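Writing down the rules for the small arm

Friday, April 25, 2025
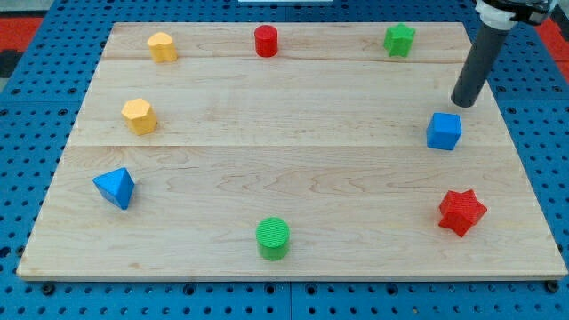
When should a person be allowed to reach over the table while the arm has power?

Only when the program is stopped, the speed is limited to 20 percent, and the one who reaches is also the one who holds the pendant. We had a weaker rule until March. It said "be careful near the arm", and everyone agreed with it, and everyone understood it differently.

I have been thinking about this because Duyên Giáp asked me to help her rewrite the bench sheet for Koserby, which is our name for the pushing tasks. The old sheet had 70 lines. I believe no person read it to the end, me included. The new one has fewer lines and fits on 2 pages, in letters big enough to read while standing.

Some rules were easy. Check the tool at the start of every shift and turn it by hand, gently, to feel if the collar is tight. Keep cups and phones off the table. Write the name of the person in charge on the board by the door, and change it when you leave, also for lunch.

Other rules took us a long time. Priit Pärn wanted that after each protective stop, the operator writes the cause before pressing reset. I was against it at first – it seemed to me too slow for a stop that comes from a light touch. Then I read our log for the winter. It has 331 stops, and for most of them the cause field says "unknown" or only a dot. So I changed my opinion, and the rule is in the sheet now.

We still don't agree about the blocks. Duyên says they should be put back to their start places by hand between runs, with the arm parked. Priit would let the arm do it, so that hands stay away completely. I think Priit is right about safety and Duyên is right about time, and for the present we follow Duyên, with the arm parked and the brake on.

The sheet does not replace the risk assessment. That is a separate document, and it must be done again when the tool changes, even if the new tool looks almost the same. I will ask Priit to read my draft of that part next week.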